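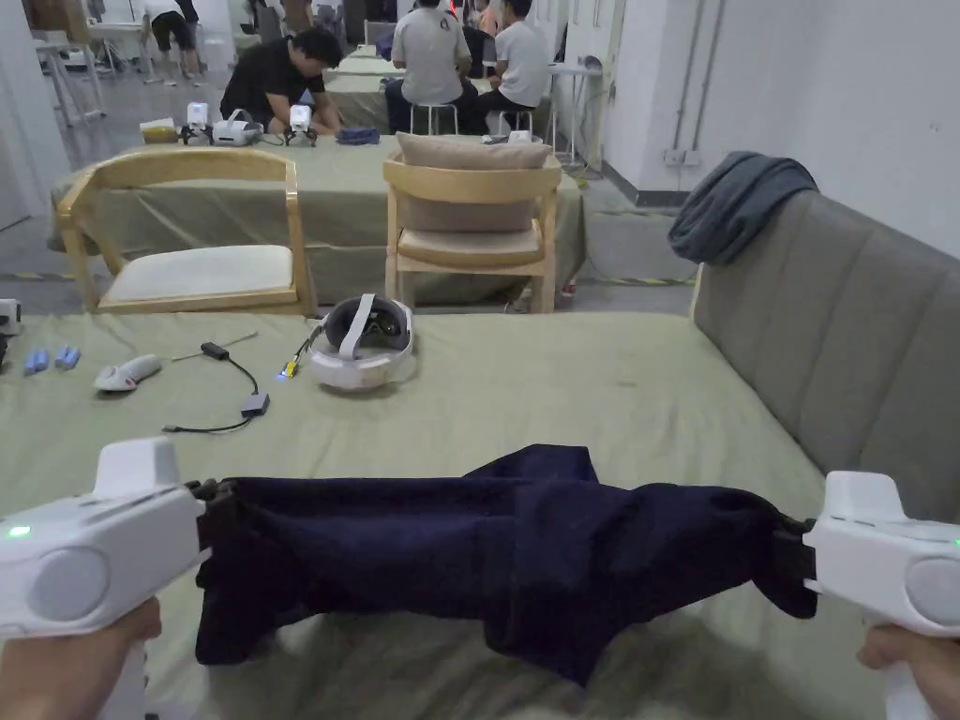

Yaneth Ñahui había doblado ropa en la lavandería Peltoteo desde los diecinueve años, y ahora le pagaban por doblarla mal. Mal o bien, daba lo mismo, le explicó Rezaul el primer día. Lo que la empresa quería era el gesto: cómo agarraba la tela, cuánto tiraba, en qué momento soltaba.

—¿Y si se me cae?

—La levantas y sigues. Eso también sirve.

La planta quedaba a dos paradas. Allí todavía se lavaban las sábanas de los hoteles, pero la sección de doblado iba a pasar a las máquinas de Benlow en mayo. A las mujeres de la sección les dieron a elegir entre la indemnización y un contrato en la sala nueva. Yaneth hizo la cuenta en el reverso de un recibo y eligió la sala. La indemnización eran cinco meses de alquiler.

Con las pinzas en las manos no sentía la tela. Eso fue lo que más le costó. En la planta reconocía con los dedos una funda mal secada antes de verla, y la apartaba sin pensar. Las pinzas solo abrían y cerraban. La primera semana tiraba demasiado y el paño se le escapaba de un lado. Después aprendió a mirar las arrugas del centro para saber cuánta fuerza estaba haciendo.

Había que entregar 40 dobleces por turno. Kamrul Bhuiyan, que trabajaba en la mesa de atrás, entregaba más y no se lo decía a nadie. Había sido planchador. Comían juntos en la escalera, él de un recipiente con arroz, ella lo que hubiera sobrado de la noche.

—Mi cuñado dice que le estamos enseñando a la máquina a quitarnos el puesto —dijo Kamrul.

—El puesto ya nos lo quitaron.

—Eso le dije yo.

Elfriede Trummer venía los jueves a revisar las grabaciones. Era de Benlow y hablaba un español correcto y lento. Una tarde llamó a Yaneth a su pantalla y le mostró uno de sus dobleces, repetido tres veces.

—Aquí, antes de juntar las puntas, usted sacude el paño. Los demás no lo hacen. ¿Por qué?

Yaneth tuvo que pensarlo. Se lo había enseñado Sultana, la encargada vieja, que ya estaba jubilada. Si se sacudía una vez, las costuras caían solas y no había que buscarlas.

—Para que caiga derecho —dijo.

Elfriede lo anotó y le pidió que lo hiciera siempre.

En mayo la dejaron pasar a la planta a recoger lo que tenía en el casillero: unas zapatillas y un cardigan. La máquina estaba donde antes estaba su mesa. Yaneth se quedó mirando con las zapatillas en la mano. Los brazos tomaron una toalla, la levantaron y, antes de juntar las puntas, la sacudieron una vez.

Un muchacho que no conocía le preguntó si buscaba a alguien. Ella dijo que no y fue a firmar la salida.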